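Keeping one arm healthy: setup and care of the bedside cell
Speaker notes, Thursday session, Nirside workshop
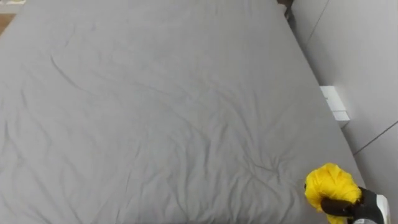 Why do you talk so long about the fingers, when most of our stops come from the cables? That was the first comment on my draft of these notes, from the Jistbridge side. It is a fair remark. I have moved the cables forward, and the fingers come after.

Slide 1. What I will talk about
One arm, one bed, one gripper, and soft things to pick up. I do not speak about the software that chooses the grasp. My subject is the machine: how we put it in place, what we check, what we change when it wears out. Please stop me if I go too fast. (Speak slowly at this slide, people are still coming in.)

Slide 2. Position of the bed
The bed stands close to the wall, with a narrow gap between the two. We set this gap with a spacer of 40 mm at the head end and again at the foot end. If the bed moves during cleaning, the arm does not know it. It will go to the old edge and press on the mattress where it expects air. Check the gap first, before power is on.
The gray sheet must be pulled over the corners, but I do not ask for a sheet without creases. In our first weeks we smoothed it by hand before each run, and it took a lot of time. Now we leave the small wrinkles. Only a thick fold that stands up from the mattress must be pressed down.

Slide 3. Cables
The Jistbridge comment belongs here. Our cable to the gripper runs along the arm and has a loop at the wrist. When the loop is too short, it pulls at the connector each time the wrist turns to the wall side. When it is too long, it drags on the sheet. We tie it with two soft straps, never with hard plastic ties. A hard tie cut through the jacket in October and we searched for the fault a whole afternoon.
How to test: turn the wrist slowly to both ends by hand mode, and keep your eyes on the connector. It must not move at all. Then wiggle the plug a little with the gripper closed. If the status light blinks, change the cable. Do not repair it with tape.
(Pass the broken cable around the room. Get it back!)

Slide 4. Fingers
Back to the picture at the start. The fingers are black and the cloth is bright yellow, and for maintenance I like this very much. Lint of this color is easy to find on a black finger. With a gray cloth I would need a lamp.
Cloth is difficult in its own way. It bunches up, it bulges over the fingers on one side and hangs down on the other. The force is not the same everywhere. So the finger pads wear more at the tip than at the base, and you must look at the tip.
Clean the pads with a damp wipe after each shift. No alcohol on our pads, it makes them hard. We use pads from Prokuvley and we replace them in pairs, also when only one looks bad. Our last pair lasted 561 cycles before the cloth began to slip. I expected more, and I still do not know if it was the pads or the washing powder in the cloth. If someone here has experience with this, please come to me in the break.

Slide 5. Zero position of the gripper
After new pads, always set the closed position again. The new pad is thicker. If you forget, the motor pushes against the pads all day and becomes hot. Steps:
Open fully.
Remove the cloth.
Close at low force until the pads touch.
Save this value, write it in the log book.
Close and open again, and compare. A difference of up to 2 counts is acceptable for us.
(Question that came last time: can you do it with the cloth inside? No. The cloth is thick in one place and thin in another, and you will save a wrong number.)

Slide 6. Working near the wall
The right side of the bed is the hard side. The arm has less room there, and the sheet goes around the corner of the mattress, so the fingers can catch the sheet together with the cloth. We limit the speed in this zone to half. We also keep a low ceiling for the force downward. The colleagues in Sauerland have their bed free on all sides and do not need this, so do not copy their settings file into our cell. It was done once, and the wrist mount had to be straightened.

Slide 7. Log book
Paper, on a string, beside the controller. Write the gap, the cable test, the pad change, the zero value, and your initials. If a value is strange, write it anyway and do not correct it to the usual one.

Leave ten minutes for questions. The spare pads are in my bag if somebody wants to feel the difference between old and new.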